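Reporting on Violence: Notes for Week 6
Instructor: Cinzia Farina

Reading before class: the Mondine packet, first half. Skip the foreword, which oversells it.

The first hours

Most of what gets published in the first hours after a shooting is wrong in some detail, and the corrections get a fraction of the readers. The textbook answer is "verify before you publish." Fine. I have yet to meet an editor who waited for full verification while a competitor had a number up. So we'll talk about what people do in practice, and how much of it I believe.

Casualty counts. Early counts mix the dead with the injured, and sometimes count the same person at the scene and again at the hospital. "At least" is supposed to protect you. I'm doubtful. Readers drop those two words almost at once, and headline writers drop them sooner.

The second shooter. Look for this rumor in the scanner traffic in your packet. Two callers describe one man from opposite ends of a building, and now there are two men. Scanner talk is raw material. Putting "according to scanner traffic" in front of it doesn't turn it into a source.

Motive. Police say they have none to offer, and by evening there's a panel discussing it anyway. Old posts and a quote from a neighbor of 19 years ("kept to himself") are treated as if they explain something. They might. You can't tell on the first day, and I'd like to see fewer stories that pretend to.

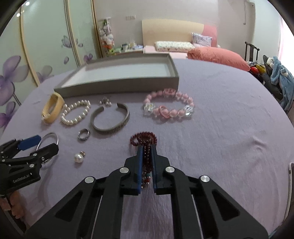 Should the shooter be named in the story?

Once, in most cases, when police have confirmed it and the name helps the public understand what happened. Keep it out of the headline and don't run the portrait over and over. The argument that naming leads to copycats is stronger than it used to be, but some of the people making it claim more certainty than the evidence gives them. Leaving the name out also has a cost: the wrong name circulates and nothing in your paper knocks it down.

The Lazarević exercise

You'll get the wire file for a made-for-class story set in the town of Lazarević, 53 short items in the order they came in. Stop at item 6 and write 80 words. Then read to the end and mark every word of your version you'd take back. Last March's group mostly took back adjectives, plus one entire suspect.

On official statements

A police statement is a claim by an interested party. It may be accurate. It also comes from an agency whose response time will be questioned later. Write down who said it and when, down to the minute, and ask how they know. "We're still looking into that" is an answer and you can print it.

Bring your marked copy. Typed, please, with the deletions still readable.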